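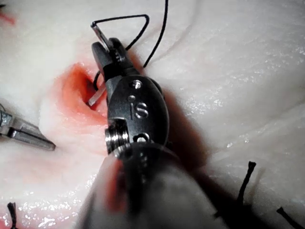 Last edited December 23, 2024

Vestgate Sewing & Suture Board > Practice materials > Are the foam pads worth it?

knotbyhand
Everyone in my study group is buying the Nisteo pads, 60 dollars for a pack. I've put in 23 evenings since November and I'm not convinced they teach you anything a folded dish towel can't. Black thread, curved needle, same motions. What am I paying for?

Windholm_2
You're paying for the way it gives. A towel slides around and the needle skates over the weave. On foam you have to turn your wrist and follow the curve, or you tear a hole you can see.

knotbyhand
I tear holes in the towel too. And foam is too kind. It holds the thread for you while you fiddle with the second throw, so a sloppy knot looks fine until you tug on it.

oldthimble
Agree with the OP on that part. I have a sewing manual from 1899 that has you practice on scrap flannel, and my knots didn't get any better when I switched.
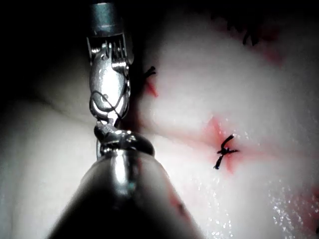
What did help was leaving longer tails. I used to trim them right down to the knot because it looked neat, and then I couldn't tell which end had slipped. Black thread on a white pad at least shows you the mess, I'll give them that.

Windholm_2
So the color helps but the pad doesn't? Come on.

oldthimble
White flannel is white too.

grayspool
I've used the Hviid ones and they last up to 40 stitches before the surface gets chewed up. After that it's a sponge. Flip it over and use the back.

knotbyhand
Forty stitches is one bad evening for me. Does the back hold up any better?

grayspool
A little worse – the edges crumble. Still beats chasing a towel across the table.

knotbyhand
I'll clamp the towel down first and see. If it still slides I'll buy one pad, not the pack.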